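Rules for recording cloth folding by hand: which ones matter?

Posted in Home and Small Workshop Robotics
Viewed 2432 times

Kartini Hutapea

We've been handed a rule sheet for recording folding work with hand-held grippers, one in each hand, and I'm trying to work out how much of it is sense and how much is somebody liking rules. There are two of us doing it, in ordinary homes, on whatever table is there. The sheet came down from the people running the Fjeld project and it's eleven pages long. I'll spare you the part about shoes.

The ones I'm stuck on:

The table must be plain, one colour, no pattern. Most people I know have a patterned cloth on the table and would like it left alone.

The cloth being folded must be "free of lint, hair and loose threads" before every take.

Gloves at all times, both hands.

No shadow on the work. I'd love to know how, with a ceiling light and two arms leaning over it.

Each take must start with the item flat and square.

Any take where the second gripper leaves the view gets thrown away.

We've done around 300 takes and at this rate a good half of them break something on the list. I asked which rules were based on a test and which on taste, and got sent the same sheet again with a new cover page. Has anyone worked under something similar, and did keeping to it make a difference? I'm not against rules. I'd just like to see one that somebody can defend.

Prasetyo Krishnan

You should follow the sheet. It was written for a reason and if everybody picks the bits they like the takes won't match each other. Standards exist so that data is clean.

Lint roller, plain bedsheet over the table, job done. Takes five minutes.

Farah Oei

I don't agree with the reply above, at least not the "clean" part. Clean for whom? I spent a winter sorting takes for Prorkden and we had a sheet very like yours. The plain table rule was the first one I stopped believing in. We had 700 takes on a bare white desk and they looked lovely. Then the arm was put in a real kitchen with a flowery oilcloth and it went for the flowers. I can't swear the desk was to blame, as they'd changed the grip pads in the same week, which tells you how well any of this gets tested.

Going down your list, for what my opinion is worth:

Plain table. Drop it. Ask for a mix and have people write down what was on the table. If every home has the same sheet over the table you've paid to visit twenty homes and recorded one.

Lint and hair. Depends where it is. A bit of fluff on the cloth is harmless and I'd leave it. On the finger pads I'd be fussier. Threads build up on a pad until it stops gripping the way it did in the morning, and then you have takes where the person is fighting the tool and nobody has noted it. We wiped the pads every ten takes with a damp rag. Your sheet seems to worry about the cloth and says nothing about the pads, unless it's in the part about shoes.

Gloves. I never got a straight answer either. I was told it was for privacy (rings, tattoos, scars), then someone else said it was for grip. If it's privacy, the sheet should say so and should cover the wrist and forearm as well, because a glove that stops short of the wrist doesn't hide much. If it's grip, people should try both and somebody should look at the results. I'd keep the rule till you know which one it is.

Shadow. Can't be done, as you say. What you can do is keep the lamp where it was between takes, and avoid dark cloth at dusk. Dark green and navy were our worst. The folds vanish in the shaded part and whoever labels it afterwards is guessing.

Flat and square at the start. Fine for a first batch, useless after that. Laundry doesn't arrive square. I'd want at least half the takes to begin with a heap.

Second gripper out of view. This one I'd fight hardest. If the position of both tools is tracked some other way, a few moments out of the picture cost you nothing. If it isn't, then the rule is right and you should hold to it. Ask them which. It's a yes or no, and if they can't tell you, that's your answer about the rest of the eleven pages.

One that's missing, unless you left it out: whose home it is and what else gets recorded. Beds, blankets, post on the side, a child walking past. On the Jositz job we had a page to sign and a right to have any take deleted within a month. I'd want that in writing before I cared about lint.

Boonmee Boonchu

Farah has most of it. I'd only add that you should keep the rejected takes. Put them in a separate folder with the number of the rule they broke. When we did this at Minutberg, the rule that threw out the most takes was the flat start, and after somebody went back through the folder most of those were let in again. It took them till April to admit it.

Also, if the sheet has no version number or date on it, write your own on the first page. You said it came back with a new cover. Check the inside pages against the old ones, line by line. Ours had changed in two places and no one was told.

On the dark cloth, I don't think dusk is the whole trouble. We had it at eleven in the morning.

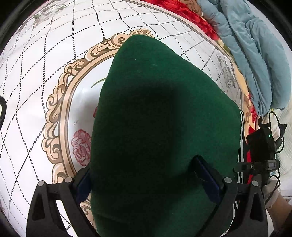 What helped a little was moving the table so the window was to one side of the person and not behind them. The sheet we had said "even light" and left it at that, and I've yet to meet anyone who could tell me how even. I'd ask for a sample take that passed and a sample that failed, for every rule on the list. They managed it for four of ours.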